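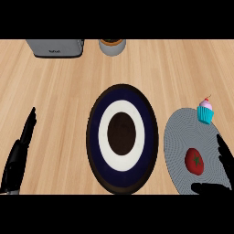
*Fig. 1. Table scene, simulation: cupcake and tomato at the placemat, empty plate at center.*

**Equipment planning, February, 13:00**
Chair: Aurel Toma

1. **Simulation.** The table scene stays as the reference task for both hand quotes. No new objects before purchase.

2. **Hands.** Quotes received from Skistis and Balach. Skistis includes spare fingertips; Balach lists them separately at 306 per set. Decision deferred until Balach confirms the wrist adapter.

3. **Compute.** Anghel lease renewed at 400 per month. Charged to Putby.

4. **Bench.** Matching wood top to be ordered after item 2 closes. Placemat and plate come out of consumables.

**Actions**
- Toma: adapter drawing to Balach.
- Toma: revised budget sheet, with a 5% reserve for freight.

Closed 13:40.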